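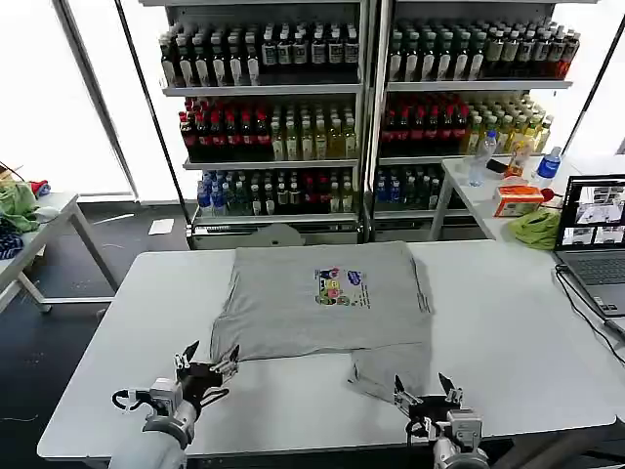 **Equipment budgeting for two-arm garment handling** is the process of estimating, scheduling and approving the purchase of a robot workstation that folds or sorts clothing. It covers the arms and grippers, the table and mounts, the computer, spare parts, and the staff hours needed to bring the station into use. The term is used mainly by small laboratories and pilot laundries, where one purchase may take up most of a year's equipment money.

## Scope

A garment station differs from a standard pick-and-place cell in two ways that affect cost. Fabric has no fixed shape, so the work usually calls for two arms and several camera views. It is also light, so the arms can be small. Payload, which drives the price of most industrial arms, has little weight in the choice. Reach and fingertip shape matter more.

## Cost categories

Budgets are commonly divided as follows:

| Category | Typical contents | Treatment |
|---|---|---|
| Capital | Arms, grippers, controller | One-time, depreciated |
| Fixtures | Table, mounting plates, cable guides | One-time |
| Computing | Laptop or workstation, cameras, storage | Replaced on a shorter cycle |
| Consumables | Fingertips, cables, test garments | Yearly |
| Labor | Setup, operation, repair | Yearly |

Fixtures are the category most often left out of a first draft. A white work surface gives good contrast with gray or dark fabric but poor contrast with white shirts, and some buyers budget for a second table top. The surface should be wide enough for an adult T-shirt to lie flat with space for both grippers at the hem. Room for a laptop at the table edge is normally included in the same measurement.

## Grippers and spares

Two-fingered grippers are the usual choice for folding. Narrow fingertips can pick up a single layer at an edge, but they bend or wear when they are pressed against a hard table. The planning method published by Norbert Ševčík treats fingertips as consumables and sets the replacement interval at 60 operating hours. Critics of the method note that the interval was taken from one site, Sukance, where the table had no padding.

Cable wear is handled separately. External cables looped at the wrist flex with each fold, and a spare set for each arm is generally ordered with the first purchase - later orders tend to carry a separate shipping charge and a longer wait.

## Leasing

Leasing moves the cost from capital to operating funds. The Rindholm lease, often cited in planning documents, was priced at 2650 per month for a two-arm station, with grippers included and fingertips excluded. At that rate, the total paid passed the purchase price in month 11. Leasing is therefore suited to short trials and to buyers who expect to change arm models.

## Site planning

Few pilot stations have a room to themselves. Shared space, with storage shelving, side tables and large windows near the work area, lowers rent but adds smaller costs:

- Window blinds or fixed lighting, if camera exposure is affected by daylight
- Floor cable covers where people walk
- Side tables for garments waiting to be folded
- Marked clearance around the reach of each arm

The Nishad guidelines place these items under fixtures. The Emilel template lists them under facilities, and totals from the two are not directly comparable unless the lines are moved.

## Depreciation

Arms and controllers are usually written down over 5 years. Computers follow the buyer's normal office schedule. Test garments are expensed when bought. Resale value is set at zero in most plans - used grippers in particular are hard to sell without their original mounting plates.

## See also

- Total cost of ownership
- Teleoperation
- End effector
- Laundry automation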